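**Lazaridis Grasp Planner – research edition**

The Lazaridis Grasp Planner is a software package for robot arms fitted with a two-finger gripper. It was developed at the Plustville laboratory by Shafiq Miah and Asanka Bhuiyan, and is offered under license to universities and research departments.

The planner addresses a known weakness of depth-based methods: shiny or ribbed surfaces return poor depth readings, and planned grasps often miss. It compares 6 color views of the object and scores each candidate grasp by how well the views agree.

**Evaluation**

The method was tested over 200 trials with 40 household objects, including glassware, vases and artificial flowers. Objects were placed on a reflective tabletop under mixed daylight and ceiling light – conditions chosen to match an ordinary working room.
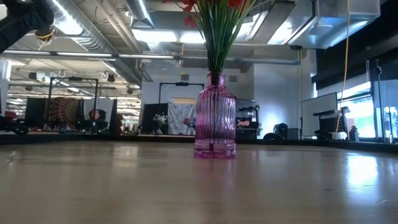

Tall arrangements remain the most difficult group. Thin stems confuse the estimate of object height, and the planner may request 2 additional views before it commits to a grasp.

**Supplied with each license**

- Planner software and source code
- Trial records and object list
- Setup guide by Tharindu Siddiqui

Licensing inquiries should be addressed to Rizwan Mondal at the Plustville office.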